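Workshop tips: planning and paying for your first bit of automation

Every winter, when the orders go quiet and the kettle goes on rather more than it should, I get letters from people with a small workroom or a packing bench who are thinking of buying a robot arm, or a camera system, or something with a gripper on it. I bought mine for the packing room at Baltum, made most of the usual mistakes, and have been happily passing them on ever since. So put your feet up, and let me take you through how I'd go about it if I had the money back in my hand.

Start at the bench, with a pencil

Before you send off for a single brochure, spend a week writing down what your hands do. I mean the dull things: reaching into a tray, turning a packet the right way up, hunting for the marker you had a minute ago. Write down the job, how long it takes and how often it comes round. Mine filled most of an exercise book, and the job I had been sure I wanted a machine for (taping boxes) came well down the list. Sorting small bits into compartments was at the top, by a long way.

Small, mixed, floppy things are the hard ones, I'm afraid. Paper clips, pads of notes, pens with their caps half on, anything on a cord. If that's your work, ask the seller to try your things and not theirs. Post them a shoebox of the real stuff, muddle and all. Teodor Sârbu, who used to sell this sort of kit and now mends it, told me he could learn more from one of those boxes than from an hour on the telephone.

Sort the storage first

You may find you need less machine than you thought. Shallow trays with dividers, clear drawers, one kind of thing to a compartment, and the same compartment every time. A person works faster from a tray like that and so does an arm. I'd buy the organisers in March when the stationers clear their shelves, live with them for a few months, and only then draw up the plan for anything with a motor in it.

Adding it up

The price of the arm is the part everybody remembers, so I keep a page for all the rest. On my first go I had set aside £1,000 for extras and thought myself very grand. The stand came to £600 by itself, made up by a local firm called Losier, and the gripper fingers, cables and a proper power supply were another £858 on top. You can do that sum as well as I can.

Things to put on your own page:

Gripper fingers, and a spare set. They wear.
A stand or bench that doesn't wobble.
Power leads, network leads and something to tidy them with.
A guard or a light curtain, if your risk assessment calls for one.
Delivery. Ask if it's to the door or to the room.
Training for two people, never one, as the one will go on holiday.
A yearly service.
Your own hours, at whatever you'd pay somebody else.

That last line is the one I'd underline twice. Setting up our Pirura arm took me about 74 hours, mostly evenings, and none of it was in the quotation.

Renting and borrowing

If you can rent for a few months, do. It costs more by the month, but you find out whether you like living with the thing. Quyên Tiêu rented a Fashola unit for her bookbinding room, decided it was too big for the doorway side of the bench, and swapped it for the smaller one with no hard feelings. Had she bought it she would still be walking round it sideways.

Do read the bit about who pays carriage on the way back. Keep the packaging too, all of it, flat under the stairs if you must. Anything with a lithium battery in it needs its proper box and label to travel again, and couriers are quite right to be fussy.

Measuring up

Measure the bench with everything on it, as it is on an ordinary afternoon. Then measure how far your arms go when you reach for the back of the tray, and how high you lift over the front edge. Those two figures will tell a supplier more about the reach you need than the size of the room will. Leave space for a person to stand alongside, and for the drawers to open. I forgot the drawers.

And ask for the quotation in writing with an end date on it. Mine ran out on December 21, 2018, I rang up after Christmas, and the price had gone up by the cost of a very nice coat.
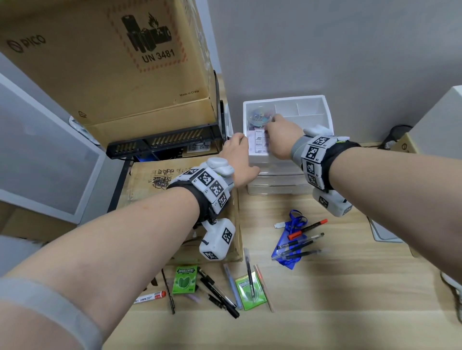 Sorting by hand at a desk tray, paper clips on the left and note pads in front.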